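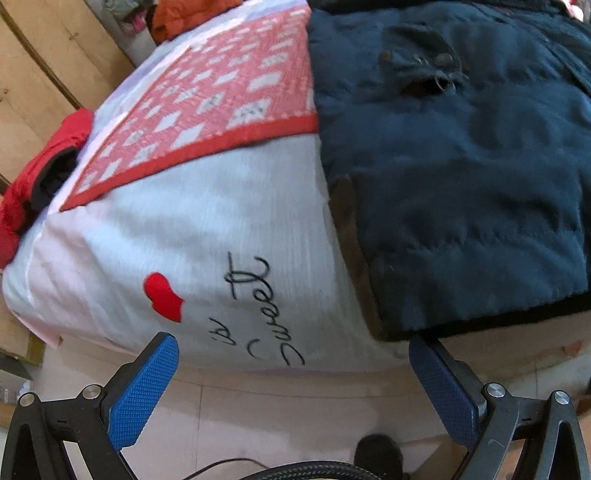

Joana Carvalho's view, given over the ironing table when the word automation first came up at Nomora, was that a machine could have her job the day it managed a fitted sheet without swearing. We wrote that down and it has served as our technical specification ever since.

Nomora is a laundry and household help firm. We wash, dry, mend and fold for people who would like someone else to do it, and we go into their homes to change beds and put clothes away. There are 19 of us, seven of whom were here when the whole business was one van and a tumble dryer called Herath (it was the name on the crate, and it stuck). We now handle almost 3000 pieces a week, a good share of them socks that have parted company.

The first machine we bought was a Kovik sorting table, which weighs things and sends them down one of four chutes. It took the dullest job in the building away from Armindo Bettencourt, who had complained about it for years and then sulked for a fortnight when it went. He runs the table now. He is also the person it calls when it meets a duvet, so he walks further in a day than he used to and says his back has noticed the difference in his favour.

Folding was harder. Clothes arrive in whatever shape they were dropped, and a coat never lands the same way twice. Our folding project is called Bandine, and most of it consists of people doing ordinary household jobs with a gripper in place of fingers.

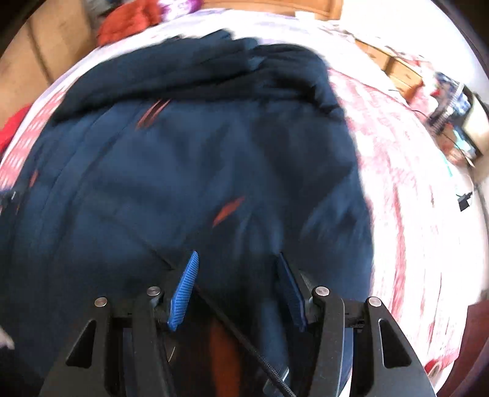

Working this way has changed the day more than we expected, mostly by making it slower. Staff who can turn out a wardrobe in 20 minutes have had to learn patience, and they have become very good at explaining what their hands were up to all those years. Where do you take hold of a coat first? Everyone knew and none of us could say. With something big and dark spread over most of a bed, and two ridged blue pads still wide apart above it, you do have to choose. Joana goes for a seam. Armindo goes for whatever is nearest and argues about it later.

Bandine shifts are paid at the same rate as the laundry floor, and no one does more than half a day of them, on account of wrists. When we put in the Kovik table we promised that no post would go because of a machine, and none has. Some of the posts have changed enough that the old job titles look silly. We still have a Senior Presser who presses very little.

We can't tell you when a machine will be folding your jumpers. In March we told a customer it would be soon, and she has been kind enough to ask every week. For now your washing is folded by people, some of whom have strong opinions about sleeves, and you can reach any of them at the front counter until the kettle goes on.

Page last updated 15/08/2018.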